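Ticket 1332 — bracelets tangled / wrong items in box
Store: Foltmont Resale, online desk
Opened by: Tahira Ghumman
Status: open
Priority: normal (was low, bumped by Talha)

Problem
Customer order 897, mixed beaded lot. Listing says loose bracelets, each one separate. What we have is a knot. Brown strand has looped over itself and I can't find the end. Don't want to pull, the cord feels thin.

Tried so far
Shook the box gently — no change.
Worked at the knot with fingertips, 2 loops out, then tighter than before. Stopped.
Checked the Brisora stock sheet for cord type. Field is blank. Of course.

Sorting them on the bed in the red box for now, so nothing rolls off. Gold, yellow and orange ones are fine, only the brown is a mess.
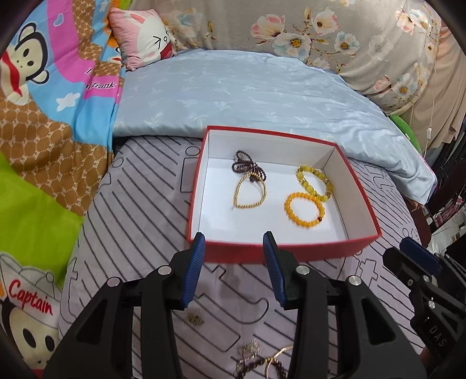 Pichit Rattanakul: leave the brown one alone until you know if it's elastic or thread. If it's elastic you can roll the knot between two fingers and it opens up by itself. Thread needs a blunt needle, go in from the middle of the knot, never from the outside. And take the gold one off it first, you'll snag it.

Tahira Ghumman
OK. Gold one moved. Tested a bit of the brown cord, it gives a little so I think elastic?? Trying the rolling thing after lunch.

Tahira Ghumman
Rolled it for ages. One more loop free. Still one stubborn bit near the middle, beads are jammed against each other there. Leaving it, eyes hurt.

Talha Malik
Second issue, same ticket, don't open a new one pls. Customer wrote in asking for the watch and the silver bits to go in the same parcel. They're from the other lot, price on that is 140. Can it all go in one box or do we need the deep one?

Tahira Ghumman
Should fit in the shallow one. Main worry is the watch. Metal band against beads, not a good mix for shipping. Want to see the layout before I wrap anything, so laying it all out without tissue first. Purple one with the loops goes far left, it's the bulkiest and I dont want anything on top of it. 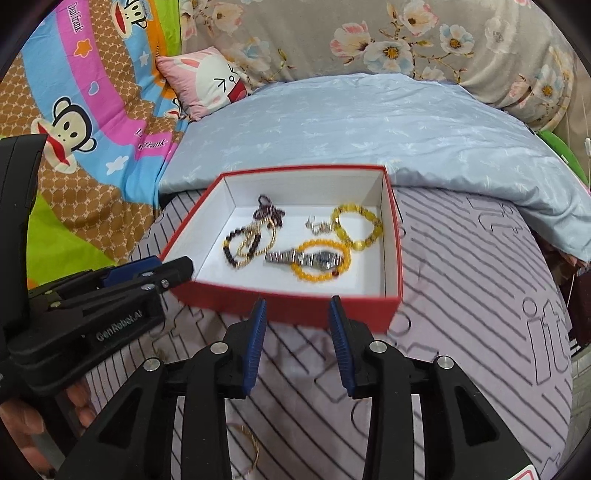 Trial layout, combined lot, no wrapping yet. Watch lying across orange bracelet — to be moved.

Talha Malik
Yeah, watch can't travel like that. Links will scuff the beads. Own pouch, or at least a fold of tissue under it.

Tahira Ghumman
Agreed. Pouches are in the Gridico drawer, small size. Plan:
watch — pouch, band closed
silver and pale gold bits — second pouch, they catch on everything
purple — tissue, don't flatten the loops
gold twisted one — keep off the black and brown beads, tissue between
yellow-green and orange — can share one sheet, fold it over so they dont touch

Fitriani Nugroho
Can you put a strip of card down the middle? Did that on the last Tanoli order and nothing moved. Cut it a touch lower than the side of the box or the lid bows.

Tahira Ghumman
Good idea, will do. Got card. No scissors in here, getting them.

Tahira Ghumman
Card in. First one too tall, recut. Pouches done. Lid sits flat now. Tipped the box on its side a couple times, heard one small rattle, think its the watch. Extra tissue in the pouch, quiet now.

Talha Malik
And the brown knot? Customer will ask.

Tahira Ghumman
Not fixed all the way. Wears fine if you leave the last bit in but it isn't what we listed. Asking customer if they want it as is with money off, or held back for restringing. Message sent 4:10 pm.

Status changed: open to waiting on customer
Parcel on hold, top shelf, lid taped on one side only. Don't ship yet.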